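Nastgate Town Council – minutes, Oct 12, 2019, as taken down by me, Shuk-fan Yang

Usual warning: I write these the way I heard them. If I've got you wrong, catch me before the next meeting and I'll fix it.

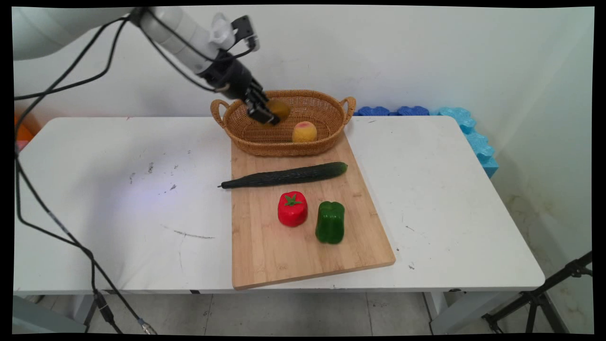 Present were Heino Petrauskas (chairing), Fung-ping Shek, Chun-hung Su, Sandro Sorrentino and me. We got going a few minutes behind because Heino couldn't find the agenda, and then found it under his coat.

Minutes of last time

Passed with one change. I had written that Sandro was "against" the bike racks on Skeline Avenue. He says he was against where they were going, and he'd like that in writing. Now it is.

Skeline Avenue drainage

This took up most of the meeting, so bear with me. Everybody remembers the June storm, when the low end by the underpass filled up and stayed that way until the next afternoon. Chun-hung has been going back and forth with the county since then and finally has a reply. They agree the pipe under the road is too small. They'll replace their half of it if we replace ours, and ours is 116 feet, running from the curb by the pharmacy down to the creek.

Heino wanted to know who decided which half was ours. Chun-hung said there's an old agreement, he's read it, and he'd be happy to read it to us. We told him a copy would be fine!

Two contractors have looked at the job so far. Gasia can start in spring and would keep one lane open the whole time. Wu could start sooner but wants the road closed at night. Sandro pointed out that the ambulance comes that way at night, and Fung-ping said she'd want to hear from the ambulance people before she voted on anything. I said the same. So we didn't vote. Chun-hung will ask Wu whether a closure could be done in shorter stretches, and Fung-ping will call the ambulance station.

A gentleman from the underpass end asked what happens if it rains hard again before spring. Fair question. Heino said the crew will clear the grates every week until the work starts, and that we'll put the pump on the trailer so it doesn't have to be dug out of the back of the garage first. The gentleman said he'd believe it when he saw it. He left his phone number with me.

Emergency contact list

Fung-ping has been building the phone list for people who might need a knock on the door when the power goes out or the water comes up. She has 66 households signed up, up from 40 in June, which I think is terrific. She'd like more from the streets north of the school – hardly anyone up there has sent in the form. Sandro offered to take forms around with him, and I said I'd do the apartments, seeing as I live in them.

There was some back and forth over who gets to see the list. Heino thought all of us should have it. Fung-ping felt pretty strongly that people gave her their medical details for one purpose and she didn't want five copies floating around. We settled on two printed copies, one in the fire station and one in the locked cabinet at the town office. All in favor.

Old library building

Not much to report. The roof inspection got pushed back again. Sandro has had two calls from people wanting to rent the upstairs and has told both of them to wait. Heino asked if we could at least get the front steps fixed in the meantime, and we approved $900 for that. All in favor except Chun-hung, who would like to see the roof report before we spend anything on the building at all.

Public comment

A lady from Skeline Avenue asked for the crosswalk by the bakery to be repainted. It's on the crew's list, but Heino will ask them to move it up.

Somebody asked when the leaf pickup schedule will be posted. That one's on me, sorry. I have it, I just haven't put it up yet (I'll do it tonight).

We also had a complaint about a barking dog, and Heino explained again that this goes to animal control. He gave out the number.

To do before next time

Chun-hung: Wu and the night closure, plus copies of the county agreement for everybody.
Fung-ping: ambulance station.
Sandro: contact forms north of the school.
Heino: crosswalk, grates, pump onto the trailer.
Me: apartments, leaf schedule, and a call back to the gentleman by the underpass.

Heino closed the meeting and Sandro locked up.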